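Visit notes, Wengate lab, 2024-12-04. Typed up on the train so excuse the state of it.
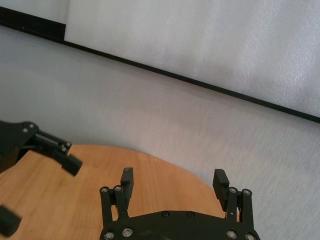
*Wrist camera view on the two-arm cell, gripper open, the other arm coming in from the left.*

Got there early, badge took ages. Four of us on the tour. Wengate have the back half of the building, Macaraeg (the planning software people) rent the rooms upstairs, and the two teams share the arms. Coffee okay. No slides, thank goodness, straight to the bench.

## The two-arm cell

Two arms, black parallel grippers, a round wooden table to work over. The part I came for is the software, so that's most of what follows.

Perineck is their control stack. One process per arm, plus a small one that only passes time stamps and stop signals between them. I asked why not a single process for both. Answer was that they had that until June, and one slow camera driver would drag down both arms. Now a late image costs you that arm's update and the other keeps going, unless the two are in what they call a joined move. In a joined move both hold.

Perception runs off the wrist cameras at 30 frames a second. Each arm's own fingertips are in its view and they use that: the model gets the fingertips as a fixed reference, so if the camera mount gets knocked a little the drift shows up in the overlay before it shows up as missed grasps. There's a check at startup -- open the gripper all the way, find both pads, compare to the stored positions, refuse to run if they're off. I like this a lot. We do ours by hand with a printed board, and we skip it when we're busy.

Harder bit is the other arm. When it swings into view it's black on black, same shape as your own fingers, and the early version of the segmenter would happily label it as "self." Then the planner took it out of the obstacle map. You can guess. Their fix is to draw the other arm into the camera view from its joint angles and mask it out before the segmenter sees anything. Works as long as the two arm bases are well calibrated to each other. They redo that calibration every week and someone upstairs wants it done every morning, there was some back and forth about it in front of us.

## Planning

Kollbridge is the planner, Macaraeg's product, running here on a trial license. What I got down:

- plans both arms together only when their work areas overlap, otherwise seperate plans
- keeps a padded shape around each gripper, bigger when the fingers are open
- table is modeled as a flat disc, the curved edge matters because they let the wrist dip below table height past it
- replans on the fly, but never in the last bit of a close approach

The padding thing was interesting. Open fingers stick out sideways a lot more than you think, and a planner which only knows the closed shape will clip the neighbor. They had a log replay of one of those. Slow motion, two fingertips meeting over the table, planner showing green the whole time.

Asked for numbers. On their own handover test they did 101 runs with the current build and 6 needed a person to step in. Most of those were timing, one arm waiting on the other and both giving up. I didn't get a split by cause, should follow up. Also didn't ask how the runs were picked!!

## Tooling

Best part of the visit for me and we only had a short slot for it. Every run is logged with both wrist videos, joint states and planner decisions on one timeline. Drag the bar, everything moves together. Click a plan and it shows the ones it threw out and why (reach, collision, too slow). They can also rerun a log through a new build and get a list of the places where it would have decided something different.

Files are big. They keep full video for a month, then drop to a low rate copy unless a run is flagged. Flagging is by hand. Half the old flags have no note on them, which sounded familiar.

Export is to their own format only. A converter is "planned."

## Stuff to chase

- startup pad check: could we do it with our cameras? I think yes, need to look at the field of view
- ask Macaraeg what the Kollbridge license costs after the trial, got a vague reply
- is the log viewer part of Perineck or a separate thing -- heard both
- handover test write-up, they said they'd send it
- calibration routine between the bases, how long does it take

Left in a rush, missed the last demo, which was a bin sorting one with a single arm. The others stayed on for it so I'll get thier notes and add them below.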